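サッカー用木枠作戦ボード「Cereo」(セレオ)
縦置き・横置き兼用/マグネット駒付属

商品カテゴリ:サッカー用品 > 指導者・チーム備品 > 作戦ボード
在庫:あり
配送区分:通常便(代引き可)

商品説明

Cereoは、ベンチ脇やロッカールームで使うための据え置き型の作戦ボードです。長辺60cmで、折りたたみ式のバインダータイプより盤面が広く、選手が数人で囲んで見ても駒の位置が読み取れます。片手で抱えて運べる大きさですが、立ったまま手に持って説明するのであれば、バインダータイプのEneroのほうが向いています。

盤面はスチール製の白色マーカーボードで、ピッチのラインが焼き付け印刷されています。表面はフルコート、裏面はペナルティーエリア周辺を拡大したハーフコートです。コーナーキックやフリーキックの配置確認には裏面をお使いください。ラインは市販のホワイトボード用クリーナーで拭いても消えません。

枠はブナの無垢材で、Promwoodの工房で加工しています。厚さは18mmです。四隅は丸く落としてあり、ベンチや床に立てたときに角が当たりにくくなっています。仕上げは植物油のみでウレタン塗装はしていないため、届いた直後は油のにおいが少し残ることがあります。

セット内容

ボード本体
マグネット駒(赤、青、黄の三色、背番号入り)
ゴールキーパー用の駒(緑、黒)
ボール駒(予備を含む)
細字マーカー 黒・赤
イレーザー
自立用スタンド(取り外し式)
巾着袋(駒の収納用)

駒の背番号はシール式です。無地の駒に貼り替え用シールで好きな番号を付けることもできます。シールは別売で、ユース年代など登録番号が大きくなるチーム向けに三桁まで対応したものもあります。

仕様

長辺:60cm
枠の厚さ:18mm
盤面:スチール(両面)
枠材:ブナ無垢材、オイル仕上げ
駒セット重量:248g(巾着袋を含む)
品番:CR-248
対応:11人制(裏面はハーフコート)
フットサルコート版、8人制版は別品番です。品番を間違えてのご注文が多いため、カートに入れる前にご確認ください。

使い方

スタンドは枠の下側の溝に差し込みます。溝は長辺と短辺の両方にあり、縦でも横でも立ちます。芝の上では沈み込むことがあるので、ベンチの座面か、平らな箱の上に置いてください。風の強い日は屋外で自立させず、スタッフの方が支えてお使いください。

駒の磁力は、ボードを垂直に立てて持ち歩いてもずれない強さにしてあります。その分、手袋をしたままだと外しにくいことがあります。冬場の試合では、先発の配置を室内で並べておき、ベンチでは交代の駒だけ動かす使い方が現実的です。

マーカーで書いた線は乾いた布で消えます。ハーフタイムに書いた線を試合後まで残すと、日差しの強い日はやや消えにくくなります。その場合は水で薄めた中性洗剤を布に含ませ、盤面だけを拭いてください。

名入れについて

枠の下辺にチーム名を焼印で入れられます。料金は1台につき2,000円(税込)で、文字は漢字、かな、アルファベットに対応しています。エンブレムの焼印は版の作成が必要になるため、別途お見積もりとなります。名入れをした商品は、初期不良の場合を除き返品をお受けできません。

チームの卒業記念品としてまとめてご注文いただく場合、2月と3月は工房が混み合います。1月のうちにご相談ください。

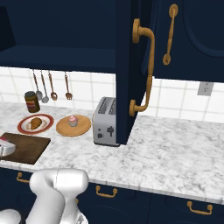
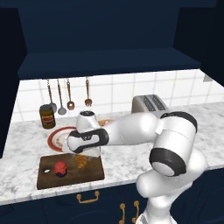
Cereoの枠は、使ううちに油分が抜けて色が白っぽくなってきます。シーズンの終わりに一度、乾いた布で亜麻仁油かくるみ油を薄く塗り、一晩置いてから余分を拭き取ってください。手入れの考え方は台所の木の道具と変わりません。2枚目の写真にあるような木のまな板をお持ちの方なら、同じ油をそのまま使えます。ただし枠の内側にはスチールの盤面が入っているので、まな板のように水をかけて洗うことはできません。泥が付いたときは、乾かしてからブラシで落とし、残った汚れを固く絞った布で拭きます。油を拭いた布は水に浸してから捨ててください。

雨の試合で使ったあとは、駒をすべて外し、スタンドも抜いて、風通しのよい日陰で乾かします。車の中に置いたままにすると枠が反ることがあります。反りが出た場合は、盤面を外して枠だけを交換できます。

交換部品

枠(縦横一式)
スタンド
駒セット
背番号シール
ボール駒

駒は単色での追加も可能です。ボール駒は小さく、グラウンドで失くしやすいため、予備の追加をおすすめしています。交換部品はVaněk製の旧型ボードとも一部共通です。旧型をお使いの方は、枠の裏の刻印をお知らせいただければ適合をお調べします。

関連商品

バインダー型作戦ボード Enero
作戦ボード用キャリングケース(長辺60cm用)
背番号シール 三桁対応
フットサル版 Cereo

ご注意

磁石を使用しています。心臓ペースメーカーなどの医療機器をお使いの方は、駒を胸元に近づけないでください。小さな部品がありますので、乳幼児の手の届かないところで保管してください。天然木のため、木目と色合いは一台ごとに異なります。木目を指定してのご注文は承っておりません。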